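Justska Kitchen Rental and Resale
Countertop Microwave, Cream

Category: Small kitchen equipment
Condition: Used, checked by us
Stock: 3 units
Pick-up: Menddale shop or Larthorpe warehouse
Item number: 22-C

Overview

We offer this countertop microwave for small apartments, office kitchens, guest rooms and break rooms. It is a simple oven for everyday heating: a bowl of soup, a plate of leftovers, a cup of milk. If you want an oven with grill or convection, please look at our page for combination ovens, because we do not sell this one for baking or browning.

The three units came to us from a guest house in Barajas that renovated its kitchenettes in August. Sylvie Sutherland from our workshop has checked each of them before we put them on this page. We sell them one by one, but if you need all three for the same building, write to us first and we will keep them together for you.

Appearance

The body is cream color and has a boxy shape with a rounded front, so it looks softer than the usual black or steel models. Many customers ask us for a light color because their cabinets are white and a dark oven looks heavy beside them. Please note that cream is not pure white. Next to a very white wall or countertop you will see the difference, and we prefer that you know it before you drive to us.
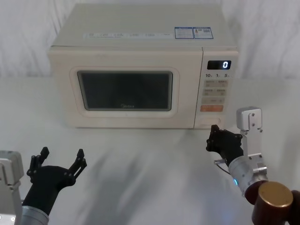
Cream countertop microwave, front view, with the display showing 0.

The door is on the left and the controls are in a narrow panel on the right. The window in the door is dark tinted and has the Midea logo in small light letters near the bottom. There is no handle on the door. Some people like this because nothing stands out from the front, and a cloth goes over it in one movement.

On the top you find a long white label strip along the front edge and two small stickers with blue borders. We leave these on. If you wish to remove them, do it slowly and with a little warm water, and do not use a metal scraper on the paint. We can remove them for you at the shop without charge, but please ask when you order, not when you are already at the counter.

Controls

At the top of the panel there is a black display with light digits. Under the display you have the quick time keys, marked 10, 1 and 5, so you can build a heating time without going through a menu. Then comes a group of flat beige buttons in rows of two, a wide orange start button, and a round dial at the bottom.

The buttons are the membrane type. They do not move much when you press them, and a person who is used to old push buttons may press too hard in the beginning. A light press in the middle of the button is enough. The characters on the beige buttons are small and brown-orange. If the oven will be used by somebody with weak eyesight, we suggest to put a raised dot on the buttons that are used most. We sell sheets of these dots at the counter, 10 dots on one sheet.

The orange start button is easy to find even in a kitchen with poor light -- this was the reason why the guest house liked the model.

What we check

Every used microwave goes through the same workshop list before sale. We inspect the door, the hinges and the seal. We look at the cable and the plug. We heat a measured cup of water and compare the result with our table. We try all the buttons and the dial, and we clean the inside and the air openings. If a unit does not pass, we do not repair it for sale, we send it to recycling.

Small marks on the body are possible, as with any used appliance. If you want photos of one particular unit from the sides and from the back, write to us and Sylvie will make them on the next working morning.

Placing the oven

Put it on a flat, dry and stable surface that can carry its weight. Leave free space at the back, the sides and the top so the warm air can go out, and follow the distances printed in the manual. Do not cover the openings with a towel or a recipe book, and do not use the top as a shelf.

Before you buy, measure your countertop, and measure also the depth with the plug in the wall. This second measure is often forgotten, and we get ovens back for this reason more than for any other. Check also that the door can open fully beside your wall or refrigerator. The exact dimensions and the power rating are written on the plate of each unit, and we will gladly read them to you by phone.

Cleaning

Pull out the plug first. For the outside, a soft cloth with warm water and a drop of dish soap is enough. Dry the control panel after wiping and do not spray cleaner directly on it. For the inside, heat a bowl of water with a slice of lemon until there is steam, wait until it has cooled down, and then wipe. Light colors show coffee and tomato stains quickly, so it is better to wipe them the same day.

Included with each unit

Microwave oven
Glass turntable and roller ring
Printed manual in English
Our workshop check sheet, signed

The original box is not included. For transport we wrap the oven in blankets or in a plain box with paper. Please carry it upright, with the turntable taken out and packed separately.

Delivery and returns

Pick-up is free at both addresses. The Menddale shop has parking at the back door, and somebody will help you to carry. Delivery inside Menddale and Larthorpe is possible in the afternoon, and the driver brings the oven to your kitchen but does not install it in a cabinet.

You can return the oven within 23 days if it is clean and complete. We give the money back on the same card. After this time we can still look at a problem for you, but the workshop hour is then charged.

Questions

For orders and reservations, ask for Huguette McIntyre at the Menddale shop. She also keeps the waiting list for other light-colored models -- tell her the color and the largest width you can accept, and she will call when something suitable comes in. Technical questions go to Sylvie Sutherland in the workshop, best before 10 in the morning.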